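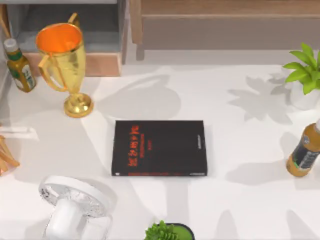 Tema 4. Enseñanza de tareas por demostración: guiado manual y teleoperación

4.1. Objeto del tema

Se estudian los dos procedimientos habituales para transmitir una tarea a un manipulador sin escribir su trayectoria: el guiado manual, en el que el operador desplaza directamente el brazo, y la teleoperación, en la que lo gobierna a través de un dispositivo de mando. En ambos casos el resultado es un conjunto de demostraciones, es decir, secuencias sincronizadas de observaciones y acciones, con las que después se ajusta una política de control.

Se suponen conocidos los contenidos del tema 3 (cinemática diferencial, singularidades y control de impedancia).

4.2. Guiado manual

El brazo se pone en modo de compensación de gravedad y el operador lo lleva por la trayectoria deseada. Se registran las posiciones articulares y, si hay sensor de par, también los esfuerzos.

Ventajas: el operador percibe los contactos de forma directa y no se necesita equipo adicional. La trayectoria registrada respeta por construcción los límites articulares.

Inconvenientes: las manos del operador entran en el campo de las cámaras y contaminan las observaciones visuales. Una solución frecuente es reproducir después la trayectoria sin el operador y grabar las imágenes en esa segunda pasada, lo que exige restituir la disposición inicial de los objetos. En brazos con fricción elevada en las primeras articulaciones aparecen además tirones que conviene filtrar antes del ajuste.

4.3. Teleoperación

Se distinguen tres configuraciones:

a) Maestro-esclavo con cinemática semejante. La correspondencia es articulación a articulación y no requiere cinemática inversa. Es la que se usa en la práctica 2 con el banco Tirkach.

b) Mando cartesiano de seis grados de libertad. El operador ordena velocidades del efector y el controlador resuelve la cinemática inversa. Debe vigilarse el paso por singularidades.

c) Mando en entorno simulado. El operador actúa sobre un modelo del brazo y de la mesa. Permite restablecer el estado inicial de forma exacta y registrar la pose de todos los objetos sin error de medida.

La latencia total (captura, transmisión, visualización y respuesta) se mide antes de cada sesión. Con valores altos el operador adopta una estrategia de mover y esperar, y esas pausas quedan registradas como parte de la demostración. Una política ajustada con tales datos tiende a detenerse en los mismos puntos.

4.4. Caso de trabajo: libro sobre mesa

La escena de partida es simulada, en vista cenital. El objeto de la tarea es el libro negro cerrado, tendido sobre la mesa blanca con el lado largo en horizontal. Los demás objetos, entre ellos el trofeo dorado, las botellas de té, el ventilador y las plantas, se tratan como obstáculos y no deben desplazarse.

La demostración se divide en cuatro fases: aproximación, contacto, desplazamiento y retirada. Un libro tendido ofrece poca altura para una pinza paralela, por lo que se admiten dos estrategias: empujarlo hasta un borde accesible de la mesa y sujetarlo desde allí, o levantar un canto con un dedo e introducir el otro por debajo. Cada alumno elige una y la mantiene en todas sus demostraciones. La mezcla de ambas produce una distribución de acciones bimodal, y un regresor por mínimos cuadrados devuelve la media, que no corresponde a ninguna de las dos.

Obsérvense las sombras proyectadas sobre el tablero. Una segmentación por umbral de intensidad puede asignarlas al objeto; se recomienda segmentar por color o emplear la máscara que proporciona el simulador.

4.5. Registro y depuración

El conjunto de referencia Bretirent contiene 284 demostraciones, de las que 106 se reservan para validación. El límite por episodio es de 900 pasos; los que lo alcanzan se marcan como incompletos y se excluyen del ajuste.

Por cada paso se guardan la imagen cenital, las posiciones y velocidades articulares, la apertura de la pinza, la acción ordenada y la marca de tiempo. Debe guardarse la acción ordenada y no la posición alcanzada: la diferencia entre ambas contiene información sobre los contactos.

4.6. Entrega

Fichero de demostraciones en el formato Skostham, curva de error de validación tras 3000 iteraciones y una memoria de dos páginas con la estrategia elegida y los episodios descartados.

Lectura previa a la práctica: apuntes de Szűcs, capítulo de correspondencia cinemática.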